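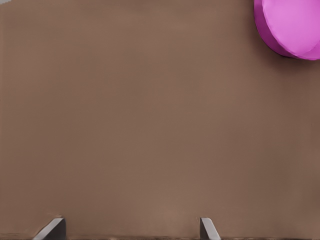

Right wrist camera view in the simulator, gripper open, pink puck top right.

Drarunetti tabletop stack — frequently asked questions

Last tidied in February. Questions come from the Grinmont mailbox and from whoever grabs me in the corridor. If yours isn't in here, write to Áine Keogh at the Grinmont desk. Short answers, sorry, we're busy.

What does Drarunetti cover?
Perception, grasp planning and the arm controller for tabletop jobs. Simulated first, then the real bench at Rurholm. It doesn't do mobile bases. It doesn't do speech. People keep asking about speech.

And Sârbu?
Sârbu is the simulator wrapper. Loads the table, the objects, the lights and the cameras, steps the physics, hands frames over to Drarunetti. Separate repo, separate version number. Match the first two digits of both or you'll get odd errors about joint names.

Which camera do I use for the last bit of a reach?
The wrist one. Overhead camera for finding things, wrist camera for lining up. The hand-over happens when the palm is close enough for the planner to switch to "near" mode. You can move that point in the reach config, key is near_switch. Please don't set it to zero.

My object is only half in the wrist view. Will detection still work?
Mostly. The puck in the picture at the top runs off at two sides and the fitter can still get an arc from the rim. It fits a circle to whatever edge it has and returns a centre with a confidence. Low confidence and the planner asks for a small sideways move before it commits. If you've turned off look_again then it won't ask, it'll just go. That's your lookout.

Why does the mask include the shadow?
Old segmenter. Soft shadows next to a dark side wall got lumped in with the object, and the centre came out shifted towards the shadow side. Update to the current weights. If you're stuck on the old ones for some reason, turn on the shade filter and accept that it is slower.

Can I have a plainer table? / Can I have a busier table?
Both. Default is the matt brown one, no markings. There's a set of wood grains and checks under surfaces/extra. We train on all of them and test on brown. Yes I know. The test set is being redone.

How many episodes do I need to train a new object?
We use 2,000 per object. Fewer has worked for simple round things, and has gone badly for anything with a handle. Start with the 2,000, check the curves, then decide. Don't mail me curves from a tenth of that asking what's wrong.

The fingertips show up in the wrist view and my detector thinks they're objects.
Use the hand mask. It's worked out from the joint positions each step so it follows the fingers as they open and close. Two things go wrong with it:
the mask is one step behind — set sync_mask to true
the finger length in your hand file is wrong, so the mask stops short of the tips. Measure again.
Do not paint a fixed box over the bottom of the image. Somebody did this and then wondered why the grasp check always passed.

Left hand and right hand, same settings?
No. Mirrored poses but the camera mounts aren't mirrored, they sit on the same side of both hands. So the offsets differ. Files are hand_left and hand_right. Copying one over the other is the most common mistake we see.

Planner says "no path" but the way is clear
Check in this order.
Is the table height right? If it's set too high the whole reach counts as a collision.
Is the gripper open in the plan as well as in the view? The planner keeps its own idea of finger width and it goes stale if you skip the reset.
Is there a leftover object from the last episode sitting in the planner's world but not in Sârbu's? Call clear_world.
Still nothing, send the log. The whole log please, not a screenshot of teh last line.

How fast does the loop run?
Control is fast and fixed, leave it alone. Perception takes some 37 milliseconds a frame on the shared machine, more if someone is training on it. The controller holds the last good target in between, so a slow frame makes the motion a bit lumpy but nothing worse. If frames stop for too long the arm halts and you need to re-arm it from the console.

How many retries does a grasp get?
3 by default. Change with max_tries. After that it backs off to the home pose and marks the episode failed. Retries start from a fresh look, they don't reuse the old centre.

Does simulator behaviour carry over to Rurholm?
Reaching, yes, pretty well. Lifting, less so. Contact on thin rims is too grippy in Sârbu and the real pads slip. We vary friction during training which helps. Colours carry over fine as long as the bench lamps are on — the evening runs with the lamps off are the ones that fail.

Can I change object colours?
Yes, object file, one line. Side walls will look darker and stronger than the top face when they're turned away from the light, so don't write a detector that looks for one exact pink. Same goes for any other colour.

Where do the saved frames go?
Your run folder, under views, one folder per camera. They are kept until you delete them. Please delete them. The shared disk filled up twice over the winter and both times it was wrist frames.

Can I use this outside Grinmont?
Ask Áine. Licence is being looked at. Sârbu is probably fine, the weights probably aren't, I dont want to put more than that in writing.

Is there a proper manual?
Partly. Install and calibration chapters are done, the planner chapter is headings only. For the planner read the comments in the config file, they're more up to date anyway.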